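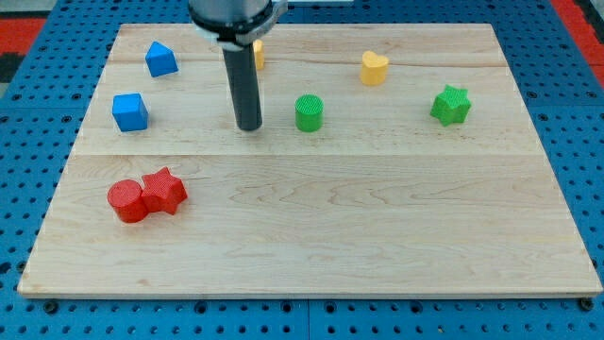
Visit to the Rojanasak workshop, Rulville: the block-pushing cell

The cell occupies one bay at the back of the building. Hema Kartha, who maintains it, gave me most of an afternoon, and Nipon Somboon joined us for the part on the controller. I had asked to see how a small tabletop cell is kept in the same condition from month to month. My own shop, Jukmont, is setting up one like it.

Table and board

The arm works over a light-colored wooden board on a blue perforated table. The board is made of joined planks and is fastened at the front corners, where the dark heads are easy to get at with a hand driver. Kartha checks them with a torque driver at the start of each week. She does not retighten by feel. If a fastener has moved, she logs it, resets it and repeats the plane check.

The plane check uses a dial indicator held in a clamp on the wrist. The arm is sent to the four corners and the center at low speed, and the readings go into a spreadsheet. A wood board moves with the seasons. In January, when the heating was on all day, the center reading drifted enough that the rod touched the surface on one side of the board and cleared it on the other. They lifted the board, cleaned underneath, put it back and taught the plane again. The job took a morning, most of it spent waiting for the board to settle.

I asked why they did not change to an aluminum plate. Somboon said the friction would be different and all their older runs would stop being comparable. They have a spare board from the same batch stored flat on a shelf.

The rod

The tool is a long dark gray rod with a rounded tip, pointing straight down. There is no gripper in this cell. Everything is pushed. At the wrist there is a gray cylindrical housing with a silver clamp ring around its lower part, and the ring is the item Kartha watches most closely. A rod that creeps upward in the clamp by a small amount gives a tip that passes over the low edge of a block. A rod that creeps down scores the wood.

Her procedure for a rod change:

Move the arm to the service pose and press the stop.
Support the rod by hand before loosening the ring.
Wipe the inside of the ring and the top of the new rod with a dry cloth.
Insert the rod against the depth gauge and tighten.
Release the stop and jog down to the feeler gauge at the board center.
Save the new tool length and write it on the card.

The rod is inspected every 1000 cycles and replaced at 2000, whatever it looks like. Clamp screws are replaced with it. I was shown a bin of used rods. Most had a polished band near the tip and no other wear that I could find.

Blocks

The blocks are small colored shapes, among them cubes, cylinders, stars and hearts, in red, green, blue and yellow. Some have a textured face. Uthai Tanasarn looks after them. Dust collects in the texture and changes how a block slides, so he brushes them at the end of a shift and wipes them once a week with a damp cloth, no solvent. A block with a crushed point goes out of service. The stars fail first.

Blocks are scattered by hand at the start of each run. They may touch. They may not overhang the edge of the board.

Faults

The log for the past year was open on the bench. The common entry is a contact stop, where the rod presses down on a block and the arm halts on the force limit. Recovery is a vertical jog, then a look at the clamp ring, then restart. The operator is not allowed to pull the block free while the arm is live. The one long outage was a damaged cable at the wrist, traced to a tie that had been pulled too tight. Ties were replaced with hook-and-loop straps.

Points I took back to Jukmont: a depth gauge for the rod, a written tool length at the cell, and a spare board bought with the first one. Kartha is sending her gauge drawing.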